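Saturday, October 5, 2019

**Batch 1548, Brilero pilsner: diacetyl hold, day three**

Tank is still on hold. Yesterday's forced test came up buttery on the heated sample and clean on the cold one, so there is precursor left in the beer and it isn't ready to crash. I left the tank at the diacetyl rest temperature overnight and changed nothing else.

Plan for today was to repeat the forced test, get a proper VDK number, check the yeast for viability, and sort out what to tell Forsyth about their kegs.
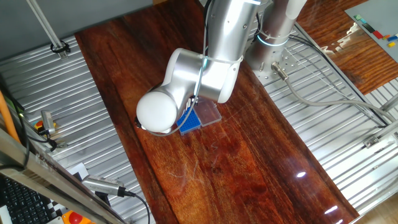
*Entry by Lucía Cifuentes. Bench notes, QC lab, brewery side.*

**Sampling**

Pulled 500 mL from the zwickel after running the first bit to drain. Degassed by pouring between two jugs, then through a coffee filter. Slower than it should be, the filter kept blinding off. There's more yeast in suspension than I expected at this point, which is encouraging for cleanup and less so for the filter schedule.

Gravity by hydrometer, temperature corrected, is the same as yesterday and the day before. Calling it terminal. pH normal for this beer, 4.4 on the benchtop meter after recalibrating. The pH 7 buffer bottle had no open date written on it, so I threw it out and started a new one. Please write the date on the bottle.

**Forced test**

Two jars, foil over the top, one in the water bath and one on the bench. Pulled the hot one after 20 minutes, cooled it in ice water back to the temperature of the other, then smelled them blind with Droria labels over the jar numbers so I wouldn't know which was which.

- Jar A: clean, bit of sulphur, light bread
- Jar B: faint butter, more on the second sniff than the first

B was the heated one. Much weaker than yesterday. I would have passed it if I'd only had one go at it, so whoever does this tomorrow should go back for the second sniff.

**VDK**

Distilled and read on the spectro against the standard curve from July. Result is 133 ppb total. Our release limit on the pilsner is lower than that and I'm not inclined to argue with it, even with the tank needed. The blank was good. The low standard read a little high, and I reran it with the same result, so the true figure may be a shade under. It doesn't change the decision.

The curve itself is due to be redone. I've put it down for next week, when the new diacetyl stock gets here. The old stock has been opened too many times and I don't trust the bottom end of it.
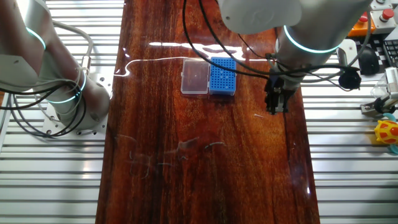
Duplicate on the same distillate agreed closely enough that I didn't do a third. I kept what was left over in the fridge, second shelf, labelled with the batch number. It can be tossed on Monday if there are no questions about it.

**Yeast**

Methylene blue on a sample from the cone and another from the zwickel. Cone sample is sad, lots of dark cells, and I wouldn't repitch from it. Zwickel sample is fine. Whoever harvests this tank should dump the first drop generously and take the middle.

This is the ninth generation off the same lab pitch. The last three pilsners have each taken a day longer on the rest than the one before. I went back through the binder to check this and it holds up. Fermentation temperature was the same on all three, pitch rate close to the same. Dissolved oxygen at knockout drifted down over the same stretch, and I'd look there before blaming the yeast. The oxygen stone was last boiled in July according to the cleaning sheet. It may have been done since and not written down.

To do on this:

- pull the stone and boil it before the next knockout
- DO reading inline at start, middle and end of transfer, all three written on the brew sheet
- order a fresh pitch regardless, nine is enough

**Bitterness**

Since the spectro was warm I ran IBUs as well. Got 44, and the recipe target is 38. Ran it again with fresh iso-octane and got the same. Checked the brew sheet: the bittering charge was weighed correctly, but it was the new lot of hops and the alpha on the box label is higher than the number in the recipe spreadsheet. The sheet still has the old lot's figure in it. I corrected the spreadsheet and initialled the change.

It tastes firmer than usual but still like the same beer. Options are to leave it, or blend with the next batch brewed a bit soft. I'd leave it. The next Brilero will be on the corrected number anyway.

**Forsyth kegs**

Forsyth asked for their kegs this coming week. I told them it depends on the tank and that I'd confirm when I had a VDK reading below limit. They weren't thrilled. They can take the amber instead for part of the order, which is already carbonated and cleared for packaging.

I wrote up the numbers and passed the sheet around for opinions on whether to bump the temperature a degree for the last of the rest.

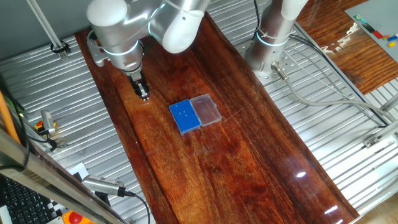 Potix wrote back that the beer is nearly there and should be left where it is, that a degree won't buy more than half a day, and that the last time we warmed a pilsner this late we picked up esters that stayed right through to the can. The same note asked if anyone had roused the yeast by bubbling CO2 up through the cone.

We haven't. With the cone in that condition I'd want to dump it first, then rouse. Did the dump at the end of the afternoon, until it ran from brown to cream, and gave it a short burst of CO2 with the blow-off open. Pressure back to where it was afterward.

**Tomorrow**

Forced test in the morning, same method, two people smelling if there are two people in. VDK only if the forced test is clean. If both pass, start the crash at noon and phone Forsyth. Spectro is off, water bath is drained, and the glassware is in the rack but the distillation heads still need a rinse with hot water.

LC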